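Telto Handheld Kit

The Telto Handheld Kit is a commercial package for recording manual tasks as training material for robot arms. It is sold by Telto together with a paid review service, under which submitted recordings are checked and returned in a format that a robot learning team can load. The kit is aimed at small labs and at people who collect recordings at home for pay. The company presents it as a way to teach a robot everyday skills without owning a robot. How far that claim holds is disputed, and most of the figures in circulation come from the seller.

Contents

The standard package holds two hand-held grippers, a camera mount for each, spare finger pads, a carrying case and a printed guide. A computer is not included. The grippers have two fingers that open and close with a squeeze of the hand, and the operator carries them through a task in place of bare hands. The fingers are meant to match those on the arm that will later repeat the motion. Buyers whose robots use a different hand must order adapter fingers, which are listed as an extra.

The review service is billed by the recording. The smallest plan covers 50 recordings and the next one covers 200. Unused recordings expire at the end of the plan, a term that appears in the order form and is missing from the product page.

Use

A session follows a short script. The operator picks a task from a list, sets out the objects, performs the task several times and uploads the result. The list in the March edition of the guide has 19 tasks, most of them involving tidying, sorting or packing small household goods. Operators may propose their own, but proposed tasks are reviewed at a higher rate and can be turned down after the recordings have been made.

The guide asks for a clear table, steady light and a plain background. Home collectors seldom work under those conditions. Bedrooms and kitchens are common settings, and the seller counts this variety as a strength of the product. It may be one. A robot trained only on tidy benches tends to do poorly elsewhere, and mixed settings can help. The same variety also makes it hard to tell whether a failed recording is the fault of the operator, the room or the equipment, and the review reports do not separate these causes. 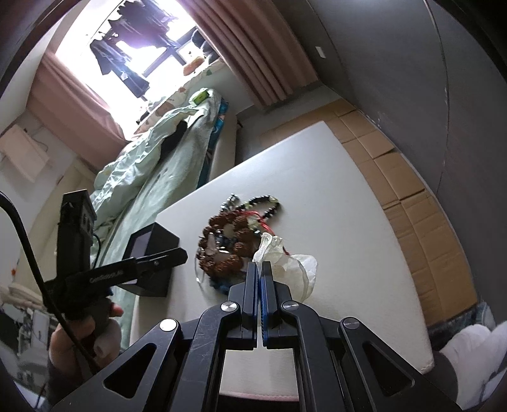 By the Skistel Reference Desk
Staff editor, robotics and home automation
Last revised 4/21/25

Jewelry is among the harder subjects on the list. Strings of beads tangle, slide over each other and change shape each time they are touched, and a thin thread can slip between two closed fingers. A pile that mixes large knobbly brown beads with a finer strand in black and pale colors, and has a thin red string running through it, gives the gripper several sizes to deal with at once. A crumpled translucent bag lying against the beads adds another problem, as clear or cloudy plastic is difficult for many vision systems to pick out.

The blue pads on the gripper fingers are the part that meets the object, and their condition matters more than the sales material suggests. The guide does not say how often pads should be replaced. It advises the operator to change them "when grip is reduced," which leaves the judgment to a person who may be new to the tool.

Performance claims

Telto states that its sample library holds 3444 recordings and that an arm trained on it can learn a new sorting task from a small number of added examples. The library can be viewed in part on request. The company has not published a test that an outside group could repeat, and it has not said which tasks were left out of its results. A demonstration video on the product page shows a finished task without giving the number of attempts.

Padside, which sells a competing set of finger pads and mounts, has published a comparison that favors its own parts. That document has the same weakness: the trials were run in-house, on objects the firm selected. Neither source is good evidence for a buyer choosing between the two.

A more basic question is whether recordings of this kind carry over to a machine at all. A person holding a gripper can correct a bad grasp by feel, with small wrist movements that a fixed arm may not be able to copy. Some recordings that look clean on screen ask for positions the arm cannot reach. The review service claims to filter these out, but the filter is tied to one model of arm. Owners of other arms receive the recordings with a notice that reach has not been checked.

Privacy

Cameras on the tools record whatever is near the work. In a home this can include beds, clothing, windows and parts of other people. Telto offers face blurring at upload. It does not blur rooms or belongings, and the terms allow recordings to be kept in the sample library after a plan ends unless the customer asks in writing for their removal. The terms give no deadline for acting on such a request.

Related products

Lâm is a lower-priced set with one gripper and no review service. It stores recordings on the user's own computer and leaves checking to the buyer. Its instructions are shorter and its spare parts are harder to find, although the pads are said by its maker to fit the Telto fingers.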